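Desktop computer case

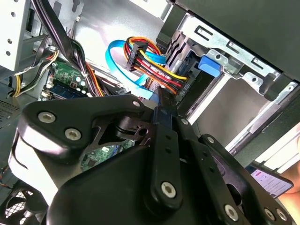 A desktop computer case, also called a chassis or a tower, is the enclosure that holds most of the parts of a personal computer. It does not usually include the monitor, keyboard or mouse. Cases are most often made from steel or aluminum, with plastic used for the front panel and smaller fittings. The parts inside can be reached by opening the case, and the interior then shows the cables that run between them. Larger cases leave more room for hands and tools, while small ones may need to be taken partly apart before a single part can be changed.

Sizes

Case sizes are tied to the size of the motherboard they accept. The most common standard is ATX, introduced by Intel in 1995. Smaller boards, such as microATX and Mini-ITX, fit in smaller cases, and most full-size cases have mounting holes for these boards as well. Upright cases are commonly sold as full tower, mid tower and mini tower. These names are loose, and a mid tower from one maker can be taller than a full tower from another.

Flat cases, meant to lie under a monitor, were the usual form for office machines in the 1980s. Upright cases became more common during the 1990s as monitors grew heavier and desk space became scarce. Flat designs remain in use for home theater computers and for some business machines.

Layout

In a typical tower the motherboard is fixed to a metal tray, which stands parallel to the side panels. Brass or steel standoffs keep the back of the board from touching the tray. The power supply sits at the top or bottom rear. Bottom mounting became usual in larger cases after 2000, and many of these have a filtered opening in the floor so that the power supply can draw air from outside the case.

Drives are held in bays. The 5.25-inch bay was made for optical drives and the 3.5-inch bay for hard disks and floppy drives. Many newer cases have no 5.25-inch bays at all, and hold 2.5-inch solid-state drives on brackets behind the motherboard tray. Expansion cards are screwed to a row of slots at the rear. Unused slots are closed with metal covers, which help to keep out dust and limit radio interference.

The front or top panel normally carries the power button, indicator lights, USB ports and audio jacks. Each of these connects to the motherboard by its own lead. The leads for the power button and lights are small and are often the last to be attached during assembly.

Cooling

Air is moved through the case by fans. A common arrangement draws cool air in at the front and pushes warm air out at the rear and top. When the intake fans move more air than the exhaust fans, the pressure inside is slightly higher than in the room, and less dust enters through unfiltered gaps. The most common fan sizes are 120 mm and 140 mm. Larger fans can move the same amount of air at a lower speed and tend to be quieter. Small fans may run at 3000 revolutions per minute or more under load.

Cables can slow the flow of air if they are bunched in front of a fan, although the effect on temperature is often small. Many cases have cutouts in the motherboard tray so that cables can be passed behind it. Liquid cooling systems use a radiator, which is mounted to the case in place of one or more fans.

Fasteners

Two screw threads account for nearly all the fasteners in a case. The 6-32 UNC thread is used for side panels, power supplies, expansion slots and 3.5-inch drives. The finer M3 thread is used for optical drives, solid-state drives and some motherboards. The two are close enough in size to be confused, and forcing the wrong one can strip the hole. Side panels are often held by thumbscrews, and drives may be held by plastic clips or sliding rails.

Care

Dust collects on filters, fan blades and heat sinks. It can be removed with compressed air or a soft brush once the computer has been shut down and unplugged. Fans should be held still while air is blown over them. Removable filters made of plastic mesh can be rinsed in water but must be fully dry before they are put back.

See also

Computer form factor
Motherboard
Power supply unit
Computer fan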